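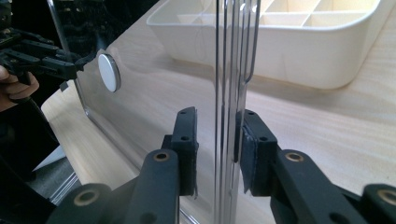
Night train to Figueroa is back, and I already want a ticket

Okay, fellow sleep-on-anything travelers, I have news! The overnight train from Busten to Figueroa starts running again in September after 17 months off the timetable, and I've been grinning at my laptop all morning.

Starnuta, the company behind it, says the train will leave Busten at 9:40 p.m. and roll into Figueroa in time for breakfast. The trip covers 891 kilometers (so yes, you'll want the bunk) and there are 23 sleeper cabins, plus regular seats for anybody braver or broker than me.

I called their press office to ask about bikes, and Hortensia Toledo told me they can come along if you book a spot ahead - folding bikes ride free. Dogs are still being discussed. She couldn't give me cabin prices yet either, though she did say seats will go on sale first.

One thing to watch: the late stop at Turkance is gone for now while the platform gets fixed, so if that's your station you'll have to catch a bus to Busten. I did that ride once with a huge backpack on my lap and I'd pack light if I were you!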